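Tinley Open Day Working Group
Minutes of the meeting held 10 Oct 2023, upstairs meeting room

Present: Imelda Saludo (chair), Genalyn Macapagal (minutes), R. Ngô, two members of the front desk staff
Apologies: one, from the print shop

1. Minutes of the last meeting
Approved with one correction. The room booked for the demonstration is the long room on the ground floor, and the entry under item 4 should say so.

2. Visitor numbers and bookings
Imelda reported that 11 groups have booked for the open day. Three are school groups and the rest are local firms and families. Nearly 1000 flyers have gone out. The front desk has 2 boxes left and will drop them at the library and the bus station this week.
Groups will be taken in at the side door. The front door stays open for people who come without a booking, and they will be given a time on arrival. It was agreed not to turn anyone away before 3 p.m.
Action: front desk to send each group its arrival time by email.

3. Order of the visit
The order from last year was kept, with one change. Groups will see the machine shop first, then the robot demonstration, then the talk in the canteen. Last year the talk came first and ran over, and the last two groups missed the robot.
Genalyn asked for a longer gap between groups. Agreed, provided the talk is cut to make room. R. Ngô will cut it.

4. Robot demonstration
The Timel arm will be shown working at the panel of switches, buttons and cables. R. Ngô gave a report on the practice run. The operator starts each task from the laptop and tells the visitors what the arm is about to do. Visitors may choose the next task from a short printed list, but they will not touch the arm or the panel while it is running.

There was a long discussion about how close people should stand. Grustent, who are lending the barrier posts, want them set well back from the table. Imelda said children will not see anything from there – the switches are small and the arm blocks part of the view. It was agreed to keep the posts where Grustent want them and to put a large screen behind the table showing the view from the gripper. A still from that view was passed around, with the fingers closed and the dial and cable jacks ahead of them.

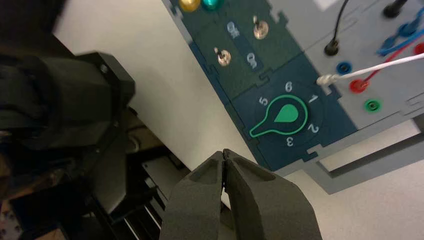

Genalyn Macapagal said that the operator should not be expected to run the arm and answer questions at the same time. At the practice run the questions came faster than the tasks, and most of them were about what happens when the arm misses. She asked for a second person at the table, and for one task to be stopped halfway so that visitors can see the stop button used. Both points were agreed. R. Ngô will find the second person and let the group know by email.

The printed list of tasks is to be in larger type. The last version was hard to read at arm's length.
Action: R. Ngô to revise the list. Front desk to print it.

5. Signs and parking
Signs are needed for the side door, the restrooms and the overflow lot. The old signs can be used again except the one for the canteen – it has the wrong arrow. Parking on the loading side is closed for the day.

6. Other business
The coffee order was left with the front desk. A request to film the demonstration was received from one of the schools. Agreed, as long as other visitors are not filmed without being asked.

Next meeting: the last week of October, same room. Imelda Saludo to confirm the day.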